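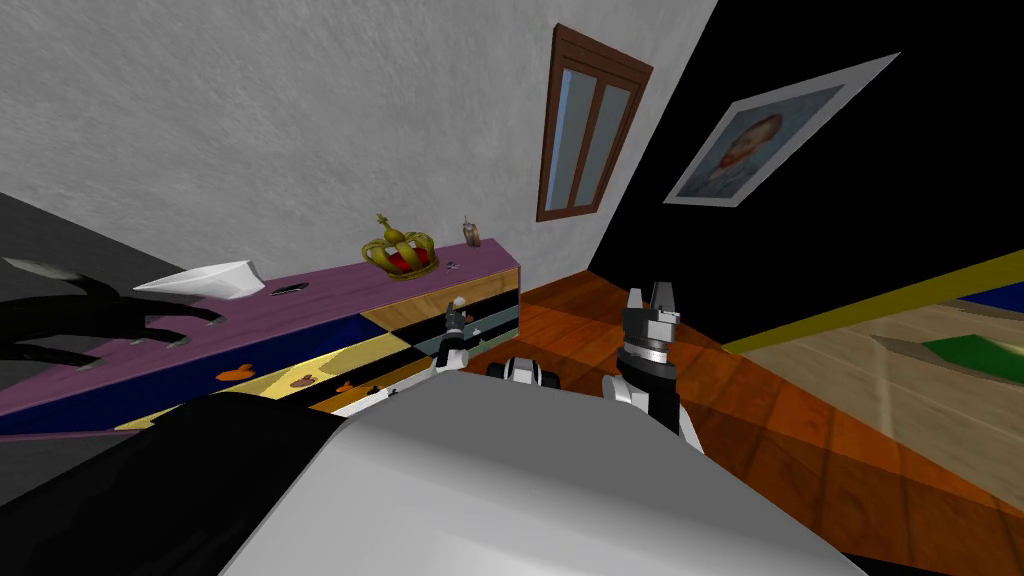

4. Poser la cimaise Torkel et accrocher vos cadres

Vous avez déballé les rails et vérifié le contenu du carton (chapitre 3) : on passe enfin au meilleur moment ! Une cimaise bien posée, c'est la liberté de changer d'accrochage un soir de pluie, sans perceuse et sans reboucher le moindre trou.

4.1 Tracer la ligne

1. Choisissez la hauteur du rail. Juste sous le plafond, il se fait oublier ; un peu plus bas, il souligne joliment une corniche.
2. Tracez au crayon une ligne légère sur toute la longueur, au niveau à bulle.
3. Reculez au fond de la pièce et regardez. Un vieux plafond penche souvent, et une ligne parfaitement horizontale peut alors sembler de travers. Fiez-vous à votre œil pour trancher.

ATTENTION : passez un détecteur de câbles sur le tracé avant de percer, surtout au-dessus des interrupteurs et des prises.

4.2 Fixer les clips

4. Marquez un point tous les 40 cm, plus un point près de chaque extrémité du rail.
5. Percez, dépoussiérez, enfoncez les chevilles Bélanger fournies (murs pleins uniquement).
6. Vissez les clips sans forcer. Ils doivent encore pivoter légèrement : c'est ce petit jeu qui rattrape les défauts du mur. 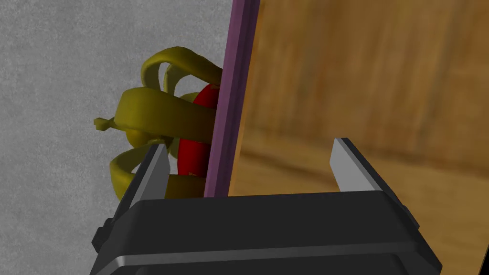

Fig. 2. Pince : boîtier noir, doigts gris clair.

7. Présentez le rail par le haut, puis appuyez clip après clip. Le « clac » est franc, on y prend vite goût !

Remarque : pour les cloisons en plaques de plâtre, commandez le sachet de chevilles réf. 513.

4.3 Suspendre

8. Glissez l'embout du fil Jikeo dans le rail, à l'endroit voulu, puis tournez-le d'un quart de tour.
9. Enfilez le crochet, remontez-le à la bonne hauteur et serrez la molette.
10. Accrochez le cadre. Pour un grand format, prenez deux fils : il restera droit même quand on claque la porte. 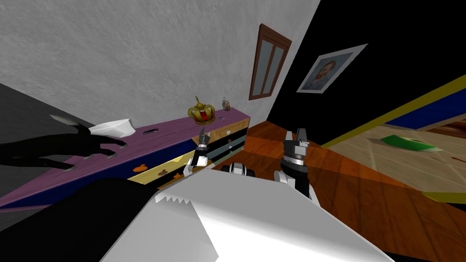 Amusez-vous ensuite avec la composition. Tainá Arruda, qui a relu ce guide, commence toujours par poser ses cadres au sol et les déplace pendant une bonne heure avant de toucher au premier fil. Essayez, c'est un vrai plaisir, et les associations les plus réussies viennent souvent par hasard.

ATTENTION : ne dépassez jamais 19 kg par mètre de rail, verre compris.

Une pièce manque ? Écrivez à Ashraful Bhuiyan, service pièces Brovau, en indiquant la référence du rail.

Révision du 6/22/20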